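Who Gets the Tune? Soloist and Orchestra in the Peñalver Concertino
Student project report, Music Performance and Analysis, second year

Last updated 11/27/21

I picked this project because I play the viola badly and wanted a good reason to spend a term listening to someone play it well.

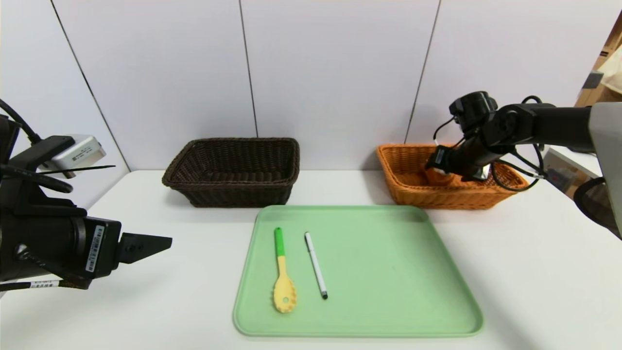

The piece is the Concertino for viola and strings by Peñalver, and the question I set myself was a simple one: how much of the time does the soloist have the main tune, and what are they up to when they don't? My supervisor, Selvaraj Howlader, thought it was a bit small for a whole report. By week three I had filled an entire notebook, so he let me get on with it.

What I did

I worked from the study score and two recordings. One is the old Skustus disc, which the library has on a very scratched CD, and the other is a concert recording from Tridinham with Fulgencio Toledo as soloist. I went through all 400 bars with a pencil and marked each one S (soloist has the tune), O (orchestra has it), B (shared) or N (no tune at all, just chords or rustling). Then I did it all over again a fortnight later without looking at my first go, to see if I agreed with myself. I mostly did! The slow movement was the trouble. There's a long stretch where the viola holds one note and the second violins wander about underneath, and I'd called it S the first time and O the second.

What I found

The soloist has the tune to themselves for 130 bars, so just under a third of the piece. I was expecting more than half. In the first movement the viola comes in with what sounds like a big entrance, plays four bars of it, and hands it straight over to the cellos. After that it's nearly all decoration – scales, little turns, repeated notes across two strings – while the real business goes on behind.

The shared bars came to 100, and these are the ones I'd go back for. Most of them are in the finale, where the viola and the first violins chase each other a beat apart. On paper it looks like an exercise. At full speed you can't tell who is leading, and I had to slow the Tridinham recording right down to be sure.

The two players treat all this very differently. On the Skustus disc the viola is recorded very close, so even when it's only playing accompaniment you hear it as the top line. I think that's why I remembered the piece as being much more of a showpiece. Toledo sits further back in the sound and really does disappear in places. My flatmate Ino heard both through the wall and asked if they were the same piece, which I have decided counts as evidence.

The cadenza

I nearly left this out as it isn't scored for both sides, so it doesn't fit my question very well. It's short and it comes early, before the slow movement, and the marking just says "freely". Toledo takes it very plainly, with hardly any vibrato. The Skustus player adds a whole extra run at the end that isn't in my score. It might be from an earlier edition, but I couldn't get hold of one.

Problems

My categories were too blunt. B covers everything from a proper duet to one bar of overlap, and I'd split it if I did this again. I should also have asked another person to mark up at least one movement. And I counted bars, which treats a slow bar and a fast bar as the same size, so the slow movement gets less weight than it has when you're sitting listening to it. Selvaraj suggested timing everything in seconds instead. I've done that for the first movement only and the table is in the appendix – the rest should be finished in December, in time for the talk.

I've also started learning the viola part of the slow movement. The held note is harder than it looks.

2 comments | 4 shares

Contact the department | © Student Projects | Back to top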